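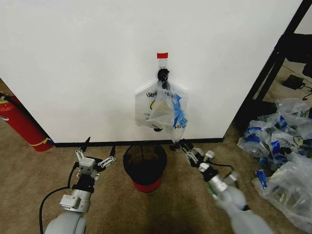
Apr 30, 2019 – custard tart, test batch 4

Started with the shells this time, while I was still fresh, and I'm so glad I did. The dough had rested overnight and rolled out beautifully, though I let it sit out a bit longer than I like because Brayan Cuadros called to ask about the Echeverri order (he wants the small tarts for October, the same size as last year, and we talked far too long about lemons). Blind baked at 375 for 19 minutes with the weights in, then lifted the paper and gave them a little more until the bottoms looked sandy.

Filling: the Nilside cream again, whole eggs plus the extra yolks, sugar cut by 50 grams from batch 3. I warmed the cream with the vanilla pod and a strip of peel, and poured it over the eggs very slowly, whisking the whole time – my arm still knows about it! Strained twice. There was hardly anything left in the sieve, so once is probably plenty, but I do like a smooth custard and I'm not going to argue with myself over one more bowl to wash.

Baked at 300. At 23 minutes the edges were set and the middle still had a good wobble, so out they came. Batch 3 stayed in longer and had that faint eggy smell, remember, and the little bubbles along the crust.

Tasting notes, for whoever picks this up next: the sugar cut is right for the lemon version but leaves the plain one a touch flat. I'd put half of it back. I'd also like a warmer color on top, closer to the yellow of the smiley face on that white bag hanging on the wall, and I think one more yolk would get us there without touching the cream. Nutmeg is still undecided.

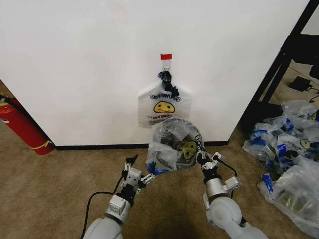 Crust was the best part of this batch, crisp right to the center even after cooling. I want to try the same dough with the Bondent flour before we settle on anything, and chill the lined tins for longer, as two of them slumped on one side. The cheerful yellow of the smiley on the bag is what I'll hold the next slice up against when I check the color. Leftover dough is in the freezer, wrapped flat. Brayan gets the lemon ones.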